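Toy and Bath Item Sorters, Part Time
Kolari Reuse, Clilliswood

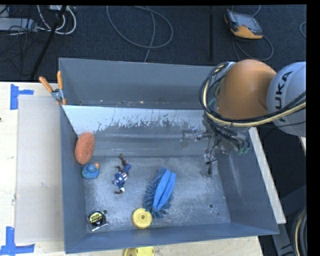
Kolari takes in used household goods, cleans what can be cleaned and passes it on to families and day cares in the Clilliswood area. We are hiring 2 part-time sorters for the small items room, starting in June.

Small items means the things that end up at the bottom of a donation box: bath toys, action figures, sponges, dusters, cleaning mitts, bottle brushes. They come in mixed together and need to be separated before washing.

What you will do

Empty donation boxes into the metal bins and pick out items by type. Toys go to the wash line. Used sponges are thrown away. Microfiber mitts and dusters go to laundry if the tufts are still attached.
Check squeeze toys for mold and figures for loose or missing limbs.
Rinse and wipe down the bins at the end of the shift.
Fill in the tally sheet. A full shift usually means 200 items per person.

Hours and pay

15 hours a week, mornings, 8:30 to 11:30. Pay is discussed at the interview and depends on experience. Gloves and aprons are provided. Parking is free behind the building, and the Flukska bus stops across the street.

What we ask for

You should be able to stand for most of a three-hour shift and lift boxes weighing up to 34 pounds. You will handle used goods and mild detergent every day, so tell us if you have a skin condition or a latex allergy. We can supply nitrile gloves. No experience is needed. Training is paid and takes place during your first week with Natalia Tapia, who runs the small items room.

Applicants must be 18 or older.

How to apply

Send a short note with your name, phone number and the mornings you are free to Gebhard Tanner at the front office, or drop it off in person at the Semple Road entrance before noon. A résumé is welcome but not required. We will call to set up a visit, where you can see the room and try sorting a box before deciding.

The positions stay open until filled.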